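Home | Posts | Bench notes | About
9/5/23, posted by the Mudeck blog
Last updated: January

Quick one, between runs. Finally wrote down our rules for the sorting table at Dromwood. Should of done it months ago. Sheet is called Grimimach 2411, don't ask, it was the next free number.

Rule one. Status ring gets a look before any hand goes over a bin. Every time. Even if you just looked.

Rule two, cables. Enough slack for the wrist to turn, never so much that the loop can snag a rim. Check it at the start of a shift and again after anyone touches the gripper.
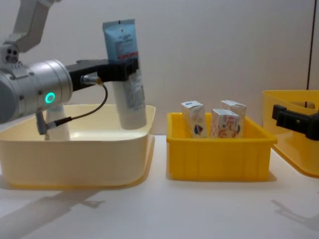 Rule three is the one people argue with. Grip the tube in the middle, crimp end up, and don't squeeze harder to fix a bad grip. Open, back off, try again. Yes it's slower. 800 picks in I still think its right.

Containers stay in a row with a gap between. Latuheru wanted them touching to save table space, we tried that for 2 days and went back.
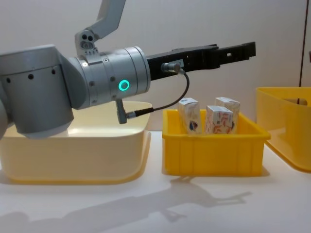 Rule four: fingers clear of the carton tops before any sideways move. Up first, then across. No diagonal shortcuts.

Rule five, write down the misses. All of them, teh boring ones too. 5 minutes at the end, on paper is fine.

Still missing: a rule for handovers. And what to do when two arms want the same bin. Will add when I've had some sleep.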